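The Plate Test

The salesman's video for the Gresola gripper runs for under a minute and shows it picking up an egg, a paper cup and a lightbulb. I have watched it more often than I'd like to admit. I have never wanted a robot to hand me a lightbulb. What I'd like is one that can take a plate by the rim and put it somewhere else, 600 times in a row, without me standing next to it with a broom.

So when Su-bin Cheon offered me a few mornings at her bench at Edenum, I asked for plates. She had two white arms bolted down at the near edge of a table covered in brown, and two sets of black two-fingered grippers to swap between them. One was the Gresola. The other was the Gallura, older and cheaper, and sold with no video that I could find.

The method was dull, which I took as a good sign. Each arm takes a plate by the edge, lifts it, holds it over the table, and puts it back. A slip is a slip even if the plate survives. Cheon kept the tally on a pad of paper because she doesn't trust the logging software, and after one morning with the logging software neither did I.

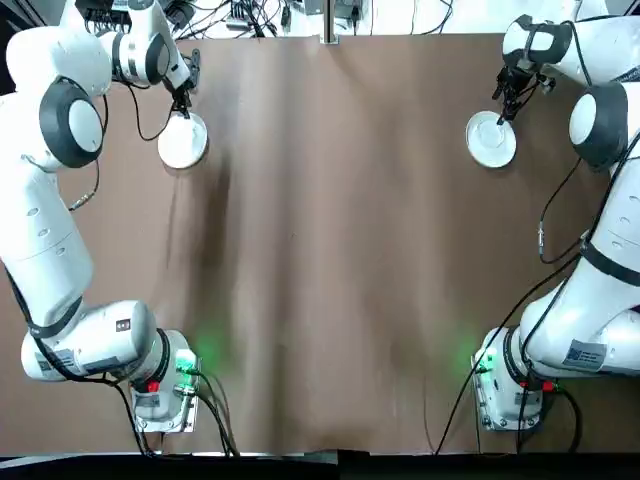 Trudy Paewai thinks the whole exercise is rigged. Plates are kind to a two-fingered gripper, she wrote to me after reading a draft, since the rim is practically a handle. Try a wet mug, or a stack of saucers that have stuck together, and come back with your numbers then. She also asked why I hadn't included a suction cup, which would have been a quarter of the price and, in her view, would have embarrassed both products.

She has a point about the mugs. On suction I'm less sure, having seen what one crumb does to a vacuum seal, but I can't prove it from these trials and won't pretend to.

What I can report is modest. We got through 456 lifts with the Gresola before Cheon needed her bench back, and it slipped 15 times. The Gallura managed 253 lifts in the time it had, with a slip rate close enough that I wouldn't bet lunch on the difference. The brochure for the Gresola talks about "human-level dexterity." My nephew is four, and he drops fewer plates than that. 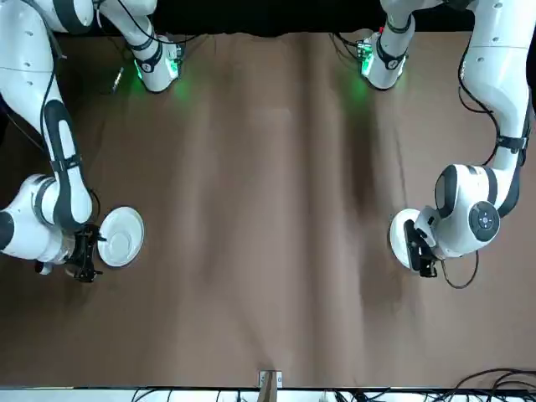
The more interesting trouble was with the controller. Both grippers were run from an Urrutia unit, and the default closing force was wrong for each of them in opposite directions. Cheon spent almost an hour on it one morning, changing a value, running a lift, changing it back. Nothing in either manual mentions this. A buyer who plugged in the Gresola, ran ten lifts and sent it back would have been blaming the wrong box.

I asked Gresola's sales office about the closing force and was sent the video again.

Cheon has settled on keeping the Gallura, mostly because she already has spare fingers for it. I would wait. The price of the newer one is supposed to drop in September, and by then somebody may have tried it on Paewai's mugs.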